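Rastden's repair night is back, and it has outgrown the library 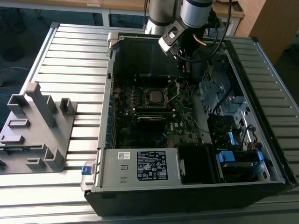

4 min read

I went down to the Rastden branch library at 6 in the evening expecting to drop off a toaster and be home for dinner. I got home at twenty to ten. So if you were planning to go to the next repair night, eat first!

For anyone who missed the first round last spring, the idea is simple. You bring in a thing that's broken, you sit down next to somebody who knows more about it than you do, and the two of you try to get it going again. It's free, though there's a jar by the door for solder and glue and thread (I put in a five and felt cheap about it later). The night stopped over the summer when the library had its floors redone, and plenty of people on my street figured it was gone for good. It isn't. The new season started this month, and it runs through November.

What's changed is the crowd. The sign-in sheet had 160 names on it by the time they closed the doors, and the meeting room upstairs holds maybe a third of that if everyone's friendly. People were lined up along the large-print shelves with lamps under their arms. One man had a full-size floor fan and kept apologizing to the romance section every time he turned around.

Joanne Pilkington has been running the sign-in table since the very first one, and I caught her between a blender and a music box. "I printed two pages of sign-in sheets," she told me. "Two! I was writing names on the back of a summer reading flyer by seven o'clock."

She also gave me the real news, the part I stuck around for. Starting next month, repair night moves to the old Beyene furniture showroom on Pemmont Street, the one with the big front windows that's been sitting there with a For Lease sign as long as I've lived here. The owners are letting the group have the ground floor through the spring for the cost of the heat. There's parking behind it, there's a ramp at the side door, and there are apparently more outlets than anyone knows what to do with. If you've ever watched four people share one power strip in the library's upstairs room, you'll know why that last bit got a cheer.

The move means a few changes to how it all works. You'll be able to book a spot ahead of time by calling the library desk, which will still handle the phone side of things. Walk-ins are fine too, but they'll be taken after the bookings, so bring a book. Each person can bring up to 7 items over the whole season, which sounds like a lot until you've met my neighbor. And sewing is getting its own corner! The sewing table was by far the longest wait this time. I talked to a woman who'd brought a winter coat with a dead zipper and she'd been standing there for over an hour, perfectly cheerful, knitting a sleeve for something else.

Desktop computers will have a table of their own as well. Back up your files before you come, please, and leave the monitor at home unless the monitor is the problem. Phones and tablets are still a no, because of the tiny parts and the glued-down screens, and so are microwaves. Gas tools are out too, and Joanne asked me to put that in writing after what I understand was a lively talk about a leaf blower.

They're short on fixers. There are 13 signed up for the season, and most of those are good at lamps and small kitchen stuff. What they want most is anyone who can sharpen knives and scissors, anyone who's handy with bikes, and at least one more person who sews. You don't have to be an expert. The fellow who looked at my toaster teaches middle school band and learned all of it from taking apart his mother's appliances (he did say she was less than thrilled at the time).

The toaster, since you're wondering, had a crumb tray so packed that the lever couldn't catch. That was the entire problem. I have never been so embarrassed in a library, and I once set off the alarm with an overdue cookbook down my coat. He was very nice about it and showed me how to get the tray out, and then we spent half an hour on the cord of my late aunt's reading lamp, which I'd brought along just in case. New plug, new switch, and now it's on my desk while I type this.

I did ask about money, since that's what killed the old tool library over on the east side. The jar and the bake table have brought in $2,118 since the group began, and nearly all of it has gone back out again on supplies. They'd like to get a decent first aid kit and a couple of proper work lights before the move. If you have folding chairs you can spare, they'll take those too, any condition. They can fix them!

Doors at the Pemmont Street place open at 5:30, half an hour earlier than before, and the last item gets taken in at 8:30. The side entrance is the one to use until they get the front lock sorted out. There'll be coffee and, I'm promised, the same lemon bars.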